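Datasets > Household Surfaces > Table Setting > README

# Hetby Table Setting Collection

## Summary

The Hetby Table Setting Collection documents the arrangement of everyday tableware on a household table. It covers place mats, plates, serving trays and individual utensils, together with the order in which they are laid out and put away. The collection contains 438 recorded sessions and over 2,000 still images. It is maintained by the Telow Domestic Objects Archive and is released for research and teaching.

## Scope

Each session concerns a single diner. Settings for two or more people are held separately in the Kuseck set and follow a different naming scheme. Glassware is excluded from the present release. Food is absent from all sessions, and napkins appear only in sessions marked `cloth` in the index.
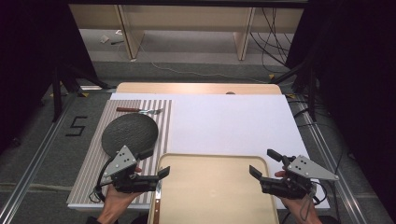
Item names in the index follow the Marchetti word list, version 4, which gives 23 terms for tableware and table coverings. Annotators are asked to choose the most general term that remains correct and to record material and color in separate fields. A setting with a round black plate on a gray and white striped mat is therefore entered as `plate` and `mat`, with `black`, `round` and `striped` as attributes. An empty beige tray standing in front of the setting is entered as `tray`, and its contents field is left blank. Knives are listed individually, with handle and blade described separately; a brown wooden handle with metal rivets takes the attributes `wood` and `riveted`. Where the head of a utensil cannot be identified with confidence as that of a fork or a spatula, the term `utensil` must be used.

## Layout Records

Positions are recorded relative to the mat. The permitted values are `on`, `left`, `right`, `front`, `behind` and `off-mat`. An item that rests partly on the mat is recorded as `on`, and the field `overlap` is set to `yes`. The orientation of long items is given as `across` or `along`, taken from the side of the table nearest the person setting it.

The collection does not prescribe a correct table setting. Utensils may be laid above the plate, beside it or away from the mat, and no arrangement is marked as an error.

## Files

- `index.csv`: one row per session
- `items.csv`: one row per item, linked by session number
- `stills/`: images sorted by session
- `wordlist.txt`: the Marchetti terms with short definitions

## Known Limitations

Plates with dark matte surfaces are more common than would be expected in an ordinary household. Bowls are underrepresented. Attribute entries for gray and beige items were reviewed in May, and a small number of disagreements remain marked `unresolved`. Users who require consistent color values should exclude those rows.

## Corrections

Correction requests should state the session number, the item row and the proposed entry. Accepted changes appear in the next release of the index.

Contact the Archive | © Telow Domestic Objects Archive | Terms of Use | Back to top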